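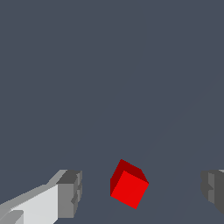
Why does my ride total on the fundraising page come up short of what my bike computer shows?

The page rounds each ride down to the whole kilometre before adding it up, and it drops any indoor ride that syncs without a distance.

That's the stock answer, anyway. I don't think it covers this one. Log below, newest at the bottom.

Ticket 338 - Hallano Charity Ride, distance totals
Status: open
Opened: 24th January

Reported: rider's Oluro head unit says 200 km for the challenge so far. Team page says 58. Rounding down can't lose that much over 11 rides, whatever the help page claims.

Step 1. Asked rider to sign out and back in. No change. I've never seen this fix anything but the script says to ask.

Step 2. Checked units. Account is set to kilometres, head unit is set to kilometres. Uvden (the sync service) says it "respects user preference". Didn't find a setting for it, so I'm not taking their word.

Step 3. Re-sent one outdoor ride by hand. It showed up on the team page with the right distance. So the page can add when it gets a file.
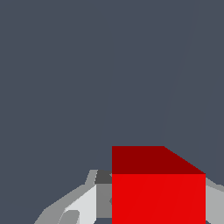
Image: Sugawara Media Library

Step 4. Went through the rides that are missing. All of them are stationary bike sessions. Uvden marks them "delivered". Our side has no record of them arriving, not even as zero distance - so the dropped-distance rule never came into play.

Step 5. Sent Uvden the list. Reply says the trouble is at our end and suggests reinstalling the app. Rider had already done that twice before writing in.

Workaround: enter indoor rides manually under My Rides, then switch off auto sync for the trainer so they don't get counted twice later.

Pledges are paid per kilometre and the challenge closes in May. Leaving this open until Uvden shows us a delivery receipt.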